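4.2 Marked and unmarked boundaries

Shared worktables were in use at all 13 sites, but the way people split them up varied a good deal. At Tratham and Doturitz there were no marks of any kind. Staff kept to the same places out of habit, and new hires learned the layout by being asked to move. At Skalammont, the largest site, with 243 staff, the tables were divided by written agreement, and a copy was kept in each work area.

Complaints about space did not follow table size. Fernandes coded 19 of the interviews for disputes over space and found that most began with objects left behind between shifts - mugs, chargers, open folders - and few with people sitting in the wrong place. Several staff at Antunes said they would move a coworker's papers without asking if the papers had crossed a line, but would leave them alone if there was no line to cross. One described the unmarked table as "more polite and more annoying."

Tape is a cheap way to mark a boundary, and it can be moved when needs change. It does not require equal shares. Two crossed strips give four areas, and their sizes depend on where the strips meet and at what angle (Figure 3). When we asked staff whether unequal areas were unfair, most answered in terms of the work done there, and only the night shift at Antunes brought up size.

Figure 3. Crossed strips of blue tape dividing a grey surface into four unequal areas.

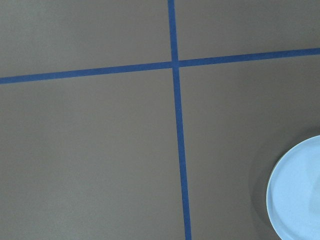
The night shift also differed from the others in how long its members had shared a table, a point we take up in Section 4.3.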